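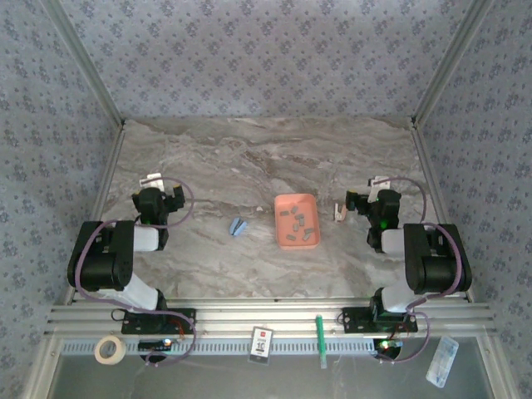
A tray is only a drawer with the lid off, one reader wrote in to say, and all you've done is move the mess to where company can see it.

Fair enough. We print it first because it comes up more than anything else on this page. The other questions follow, in no order a librarian would approve of.

Desk Bits: Frequently Asked Questions
Last updated 06/04/2025

Why a tray, then?
You can see into it. A drawer lets you believe you own no small parts at all until the day it won't close. When we emptied the Lundgren desk last December we got 181 loose pieces out of one drawer, and 86 of them went straight in the trash. They had been in there for years, doing no harm and no good.

How deep should it be?
Shallow. If you have to dig, you've bought a bucket. Rounded corners are nicer than square ones because you can slide a small flat piece up the side with one finger. In a square corner it will lie down and refuse to leave.

Do the pieces need to be lined up?
No. Scattered is fine. We know there are people who line them up, and we've had their letters.

Should I match the tray to my other desk things?
If it makes you happy. There's a practical case for pink - it shows up on gray, and it shows up on those marble patterns that can swallow a paper clip whole. Gray pieces straight on a gray tabletop are a different story. You'll find those with your elbow.

Does the stapler go in the tray?
Ours doesn't. A small stapler goes next to the tray, closed, so it's easy to grab and the pieces inside aren't buried under it. Left open, it takes up more room than you'd think for something that size, and sooner or later somebody leans on it.
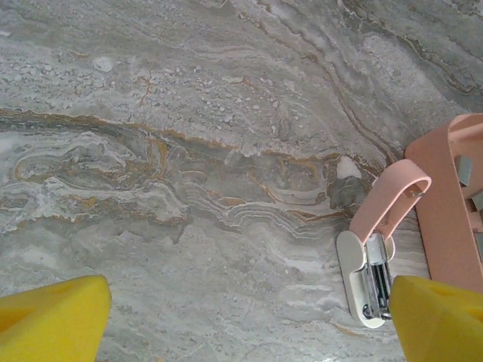 The same goes for anything else with a hinge. Close it before you put it down, and check the inside while you're there, in case a stray bit of metal is still sitting up in the end.

How often do I have to sort the tray?
We do it every 6 weeks. The Skanent office does theirs when the tray is full, and the Tedden office has not reported back.

How many trays is too many?
More than 2 on one desk and you're running a shop.

I bought the Trillow divider set and now I have nine compartments and no idea what goes where. Help?
Take the dividers out. Put them in a drawer.

Can I send you a photo of my drawer?
You can. Please put "drawer" in the subject line so we can brace ourselves.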